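Are Free Games Really Free?

A look at how games make their money, for readers who like to check things for themselves
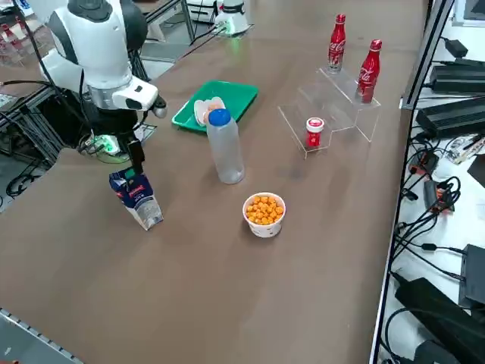 Open any game shop on a phone or console and you will see the word FREE all over the place. Free to download. Free to play. Free gift inside! It sounds very generous. But people have to be paid to draw the dragons, write the music and fix the bugs, and those people need to buy their dinner like everybody else. So where does the money come from?

Let's take a game called Umlow. You run a little island, you grow turnips, and you hatch creatures out of eggs. It costs nothing to download. You can play for a whole afternoon and not spend a penny. So far, so good.

Then your turnips start to take longer. The first ones grew in a minute. The next lot need two hours. You can wait, or you can tap a shiny button and pay one gem to have them now. You happen to have a few gems, because the game gave you some at the start. Wasn't that kind?

Maybe. Or maybe the game wanted you to find out how nice it feels to skip the waiting. Remember who decided that turnips take two hours. Turnips in a game don't need any time at all. Somebody picked that number.

Why gems and not pounds?

Lots of games don't show you prices in real money once you are playing. They use gems, coins, stars or moon dust. You swap real money for gems first, and then you spend the gems.

Try this one. A hat for your creature costs 40 gems. Is that a lot? You can't tell, can you? You would have to know how much each gem cost, and that depends on which bag of gems you bought, and the bags are all different sizes. By the time you have done the sum, most people have already tapped the button.

Some games say this is just for fun, because gems suit the story better than pounds. You can believe that if you like. I notice that it also makes it much harder to see what you are spending.

What is in the box?

Another thing to look out for is the mystery box. You pay, the box shakes, light pours out, and you get... something. It might be the golden fox that everyone wants. Much more often it is a spare bucket.

Diễm Đặng, who is ten, kept a notebook while she played Umlow. She only opened the boxes the game gave her as daily prizes, so it didn't cost her anything. She opened 392 boxes before she got the golden fox. "I thought it was broken," she said. "I had so many buckets."

Her friend Phong Vương got the fox on his second day. Does that mean Phong is good at opening boxes? No. There isn't a way to be good at it. Tapping harder doesn't help, and neither does tapping at midnight, whatever the videos say. It is luck, and Phong had some.

Look in the small print and you may find the chances written down. If a game sells boxes and you can't find the chances anywhere, ask yourself why.

Hurry, hurry!

"Only one hour left!" "Last chance!" You will see a clock ticking down next to a special offer, and your tummy may feel a bit jumpy. It is meant to. When people are rushed, they don't think so well.

Here is a test you can do. Write down the offer and the price, close the game, and look again next week. Does the "last chance" come back? Sometimes it really has gone. Sometimes it is there again with a different coloured ribbon on it.

So are all free games bad?

No. Some are very good, and plenty of children play them for years without buying anything. Some only sell costumes, and a purple cape doesn't make anyone win. Some show adverts, so you pay with your time. And games that you buy in a shop can have gem stores inside them too, so paying at the start doesn't always mean you have finished paying.

Questions to ask before you tap

How much is this in real money? Ask a grown-up to help with the sum if it is a tricky one.

Do I know what I am getting, or is it a surprise?

Would I still want it tomorrow?

Whose card is it, and do they know?

And you can try the same questions on me. I have told you what I think about gems and clocks, but you don't have to take my word for it. Get a notebook, pick a game, and count your own buckets.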